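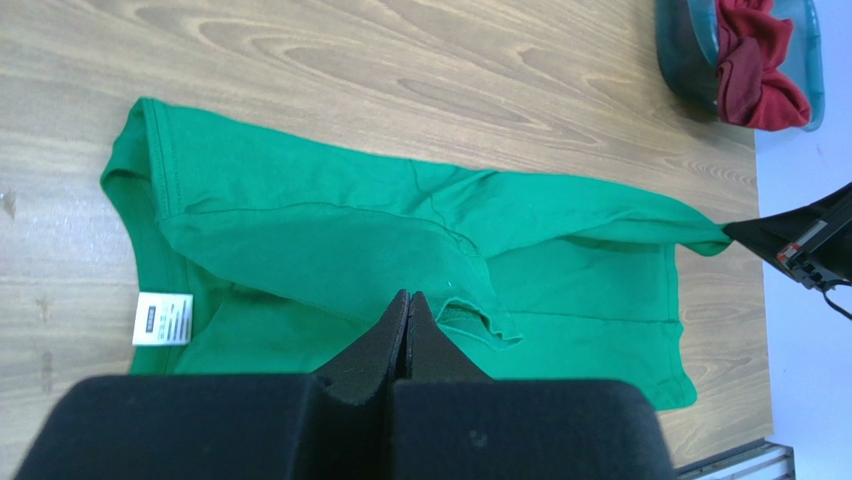
Green garment on the tabletop, held at one end by a gripper.

Projects > Games > Drurkel > README

Drurkel: a catalogue of saved-game locations

Release 11

Drurkel is a catalogue that records where computer games keep their saved progress, their settings and their screenshots. It is published by Ninisgate as a set of plain text files, together with a small command-line reader. The catalogue is intended for people who write launchers, backup programs and migration scripts, and for players who wish to move their games from one computer to another without losing anything.

This document describes what the catalogue contains, how entries are collected and checked, and what it should and should not be used for.

Contents of the release

- entries/ holds one file per game, named after the short title
- stores/ holds notes on each shop or launcher that alters the normal save path
- reader/ holds the command-line reader and its manual page
- CHANGES lists corrections made between releases
- LICENCE gives the terms for the entries and, separately, for the reader

There are 200 games in the present release. The oldest was first sold in 1984 and is included in the form in which it is sold today, bundled with an emulator. Games are added when a complete entry has been received and checked. Popularity is not a condition of entry, and several well-known titles are missing for the simple reason that a full report has not yet been submitted.

What an entry records

Each file in entries/ has the following fields.

title: the name of the game as printed on its own title screen
short: the short title, in lower case, with hyphens in place of spaces
released: the year of first sale
system: the operating system for which the path was confirmed
saves: one or more paths, each on its own line
settings: as above, for configuration files
captures: as above, for screenshots, where the game takes its own
store: the shop or launcher through which the tested copy was obtained
cloud: yes, no, or partial
notes: free text

Paths are written with a small set of placeholders so that they may be used on any machine. {home} stands for the user's home directory, {install} for the directory in which the game is installed, and {prefix} for the compatibility prefix when a Windows game is run on Linux. The placeholder {account} is used where a game creates a directory named after a numeric user identifier. It must never be replaced by a real identifier in a submitted entry.

A value of partial in the cloud field means that some of the player's progress is copied to a remote server and some is not. Programs which read the catalogue should treat partial in the same way as no when deciding whether a local copy is needed.

A complete entry looks like this:

title: Grarkia
short: grarkia
released: 1984
system: linux
saves: {home}/.local/share/grarkia/slots/
settings: {home}/.config/grarkia/options.ini
captures: {install}/shots/
store: none
cloud: no
notes: The slots directory is created on the first manual save. Automatic saves made before that point are kept in memory only.

Installation

The reader requires a standard Python installation and has no other dependencies. Unpack the release, change into the reader directory and run:

python3 install.py --user

To look up a game, give its short title:

drurkel find grarkia

To list every path on the present machine for which a catalogue entry exists:

drurkel scan

The scan command reads directory names only. It does not open saved games and it does not contact any server. On a computer with several drives, each library folder must be given with the --library option, as the reader makes no attempt to guess where a launcher has placed its games.

Output is plain text by default. The --json option produces the same information in a form suited to other programs. Field names in the JSON output match those in the entry files, and they will not be altered within a release.

How the entries were collected

Entries come from two sources. The first is direct testing by Ninisgate staff, who install a game on a clean system, play until a save has been made, and compare the file system before and after. The second is outside contribution, by way of the form on the project page or by a patch sent to the mailing list.

Every contributed entry is repeated by a second person on a different machine before it is accepted. Where the two results disagree, the entry is held back and both reports are kept in the pending queue. The most common cause of disagreement is a difference between copies of the same game bought from different shops. In such cases two entries are published, with the name of the store added to the short title.

The present release was checked by Gudrun Hovland, who also maintains the store notes. Corrections should be sent to the mailing list and should state the operating system, the store and the version of the game as shown in its own menu. 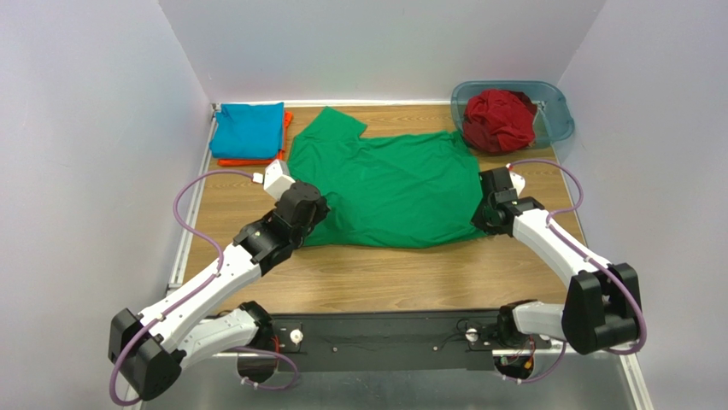
Green cloth laid out across the table, beside a translucent bin.

Intended uses

The catalogue is suitable for the following.

- Backup programs that need a list of directories to copy
- Launchers that offer to import games already installed by another launcher
- Scripts for moving a player's library to a new computer
- Research into how games have stored their data over time, subject to the limits given below

Unsuitable uses

The catalogue must not be used as the only source for a program that deletes files. Some games place saved progress in the same directory as temporary data, and a few place it in the installation directory itself. An uninstaller which trusts these paths without asking the user will sooner or later remove something of value.

The catalogue should also not be used to draw conclusions about the market as a whole. The games in it were chosen by the people who sent them in, and strategy and role-playing games are heavily represented. Games for telephones and consoles are outside its scope.

Known limitations

Save paths change. A game may be patched so that its files move from the installation directory to the home directory, and the older location may be left behind with stale files in it. Where this is known, both paths are listed and the notes say which is current. Where it is not known, the entry may be out of date. The reader prints a warning for any entry which has not been rechecked within the last 20 months.

Games run through a compatibility layer present a further difficulty. The prefix is normally managed by the launcher, and two launchers may keep separate prefixes for the same game. The scan command will report both. It cannot tell the user which holds the more recent progress, and the file dates should be inspected by hand before anything is overwritten.

Catterall, the sync service previously bundled with the reader, was removed in this release. It relied on file dates to choose between two copies, and those dates proved unreliable on drives shared between operating systems. Users who still depend on it should remain on the previous release until they have made other arrangements. No further fixes to Catterall are planned.

Non-Latin characters in user names are handled correctly by the reader, but some games do not handle them at all and fall back to a directory of their own choosing. Six such games are marked in their notes.

Privacy

No player data is included in the catalogue. Contributors are asked to remove user names, account identifiers and machine names from their reports. Submissions that contain such details are edited before they enter the pending queue, and the original message is deleted. Names of contributors are listed in the CHANGES file only where they have asked for this.

Licence

The entries may be copied, altered and redistributed for any purpose, provided that the source is acknowledged and that altered entries are marked as such. The reader is released under separate terms, set out in the LICENCE file. Names of games belong to their respective owners and are used for identification only.

Maintenance

A new release is prepared each October. Urgent corrections, meaning those where an incorrect path could lead to lost progress, are published as they are confirmed and are announced on the mailing list. The format of the entry files is reviewed between releases, and any change is announced one full release in advance.

Comments

tinplate
Does the scan pick up games on a network share? I passed --library with the mount point and got nothing back, but find works for the same titles.

ghovland
The reader skips network mounts unless --follow-mounts is also given. The manual page mentions it only under scan, and the text will be made clearer.

tinplate
That did it, thank you.

oldhex
Sorry to see Catterall go, though I did lose a campaign to it once. Is there any plan to list mod folders as well? Half of what I would want to back up is mods.

marrowfat_pie
Second the mods question. Also the store notes are very good and I would happily read a longer version of them.

Related

Drurkel entry format, full reference
How to submit a save location
Store notes: launchers that rename the save directory
Moving a Linux games library to a second drive
Leaving Catterall: a short guide
Ninisgate mailing lists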